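Search this site Go
Print | E-mail
December 1, 2023 - by Miloslav Jireš

Project report: house rules for hand-held gripper work, Holtum group

Rules came out of our May sessions. First draft had 20, way too many. Cut hard. Main one - fingers close on cloth only, never near skin.

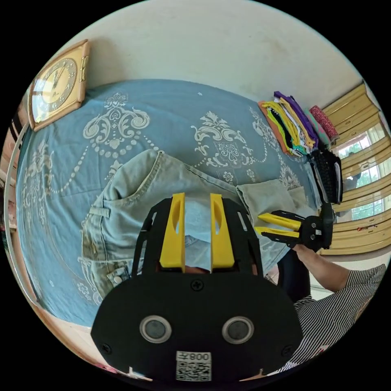

Who can stop a session? Anyone in the room, by saying stop.

Still to do: sleeve rule, wording for teh lens check. Vratislav has the log sheets, 2 missing.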